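Keeping Rope and Braid Looking Fresh

Posted 2020-07-09

I have a soft spot for anything woven, and over the years the house has filled up with it. When we moved to Bresden I bought two small tables and a few rope-backed armchairs, and I have been learning how to clean them ever since (mostly by doing it wrong first!).

Start dry, always. Run the soft brush on your vacuum along the strands, never across them, and tip the chair so you can get at the inside of the curve, where crumbs like to settle. Then wipe with a cloth wrung out in warm water and a drop of dish soap, and leave the chair somewhere airy for the afternoon.
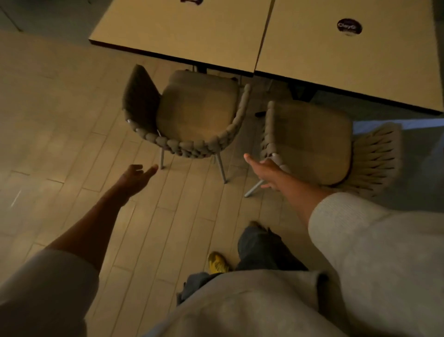
Kiran Garg wrote in to say that an old toothbrush does a better job than the vacuum on thick rope, and that seat cushions should be stood on edge to dry so both sides get the air.

I tried the toothbrush and I'm converted. While you have the chairs pulled out, check the feet too. Thin metal legs pick up grit, and grit scratches tile. Felt pads cost me next to nothing for a pack of 40, and I'm still using them up.

Now, chunky braided pet beds, which so many of you asked about back in August. Carry the bed outside and shake it gently, holding it by both sides so the braid doesn't stretch. Pick the hair out of the loops with a damp rubber glove, then go over the cushion with a lint roller. Please don't wring the braid, ever. Press it between two towels and dry it flat.
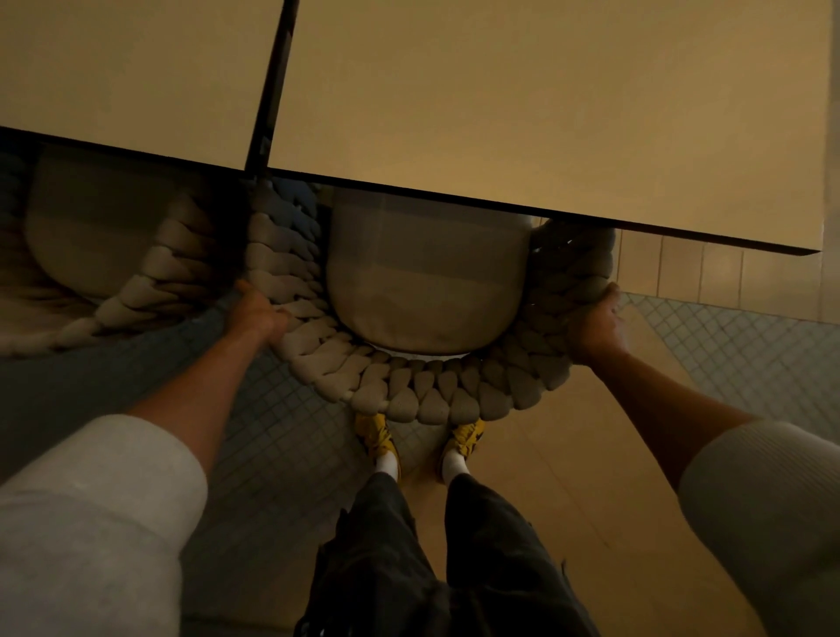 Braided pet bed, held by the rim with a hand on each side.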